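The rulebook at Skalier started with a list taped to the inside of a cabinet door. There were 5 lines on it, written in marker, and the person who wrote them is the same person I spent most of a Saturday morning talking to, over a video call that was supposed to last half an hour and went on until both of us were hungry.

She runs the small group that decides how robot arms are tried out, first in simulation and then on a real bench, before anyone is allowed to call a routine finished. She asked me to leave her name out of it. "It belongs to the group," she told me. "If you put my name on it, people will write to me when they disagree, and they should write to each other." So I will call her the lead, which is what her coworkers call her anyway.

I had come with a question about safety standards, the big published ones, and she was patient with me. She has read them, she keeps them close by, and she thinks anyone who works near a moving arm ought to do the same. But what she wanted to talk about was the layer underneath, the everyday habits that no outside standard is going to write for you. Who gets to change a speed limit? What do you write down when a run goes wrong? When is a simulated result good enough that you can carry it over to a machine that can bruise somebody?

"People think the rules are about the robot," she said. "Most of ours are about the notebook."

The notebook, these days, is a shared log they call Puvlow, after the project it was first set up for. Every simulated run gets an entry, whether it went well or badly. The lead was very firm on this, and she told me a long story about why, which I will shorten. In their first spring, before there was any log to speak of, the group saved only the runs they liked. By the end of April they had a lovely collection of clean pickups and no idea how many tries had gone into them. Then they moved the routine to the bench, and the arm missed the part again and again while everybody stood there with their arms folded.

"We had thrown away everything that would have told us," she said. "All those ugly runs where the fingers closed on nothing, or the wrist came in at a silly angle. That was our information, and we had been deleting it because it was embarrassing!"

When she went back later and repeated that spring's work with the log turned on, the group recorded 2754 runs before they signed off on the same routine. She remembers the number because she had to write it in the report, and because a colleague thought it was a typing error and sent it back to her.

From there we got onto the subject of start positions, and I will admit I had not expected to find this interesting. The rule at Skalier is that an arm has to be tested from awkward places as well as from tidy ones. A simulated arm can be started anywhere, with the wrist rolled over and its view of the room pitched at an angle you would never choose, and the group wants those starts in the mix from the first day.

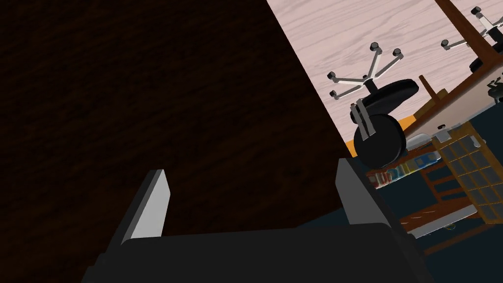 "A tidy start is a kind of flattery," the lead said. "You put the arm right over the part, facing straight down, and of course it does well. Then somebody bumps the stand on a Tuesday and you find out what you really have." Her rule of thumb is that if a person looking through the wrist camera has to tilt their head to work out which way is up, that start is worth keeping. She would also like the rooms to have things in them. A bare gray box teaches you very little about how a routine will behave around chairs, table legs and shelves, and she has had more than one friendly argument with people who prefer the gray box because it runs faster.

I asked how she answers them, and she laughed. "I say fine, use the gray box for the first week. Then write down the date you stopped." That is in the rulebook too, nearly word for word.

The rulebook itself has grown to 29 pages, and she is a little ashamed of that. The original lines from the cabinet door are printed on the first page, and she read them to me over the call, so I will pass them on as she gave them. Log every run. Say what you changed. Start from bad places as well as good ones. Open the fingers and stop before anyone reaches in. Ask a second person before you raise a limit.

It is the last one that gets the most complaints. At Skalier it takes 2 people to raise a speed or force limit, and they can't be two people working on the same routine. New hires find this slow. The lead finds it slow as well, and she told me about an afternoon when she wanted a limit raised and had to go and wait outside a meeting for the only person who was free to look at it. "I stood in that hallway being annoyed at my own rule," she said. "And then the person came out, looked at my numbers, and asked me why the payload was blank. I had left the payload blank."

We talked for a while about suppliers and partners, because rules that work in one building have a way of falling apart between two. Skalier shares some of its test rooms with Ogura, a firm that makes grippers, and the first months of that were bumpy. The two groups used the word "clear" differently. For one side it meant the fingers were open and empty. For the other it meant the arm had backed off to its resting place. Both meanings are perfectly sensible, and both had been used for years without trouble, until a technician heard "clear" over the phone and took it the wrong way. There was no injury, only a cracked fixture and a long, rather quiet lunch.

Now the word is banned in both groups. They say "open" or they say "parked," and if both things are true they say both. The lead would love to see more of this sort of thing written up and shared. She sent the page on spoken words to a training outfit called Flernik, which teaches evening courses for machine operators, and they have been using it with their beginners. The beginners pick it up quickly, she said, and it's the old hands (herself included) who still let a "clear" slip out now and then.

Toward the end I asked what she would tell a small shop that has just bought its first arm and has no rulebook at all, not even a cabinet door. She thought about it for quite some time, and I could hear a kettle going on her end.

"I would tell them to write down the things they are already doing," she said. "Don't copy ours. Ours is full of our own mistakes, and they will have different ones. Spend one day watching how people walk up to the machine, what they say to each other, where they put their hands. Write that down as it is, even the parts you don't like, and then sit in a room together and cross some of it out."

She also asked me to mention that the rulebook is reviewed twice a year and that pages can be taken out as well as put in. At the last review they took out a whole section on labeling cables, which everyone had been following so long that it no longer needed saying. Somebody has already asked for it back.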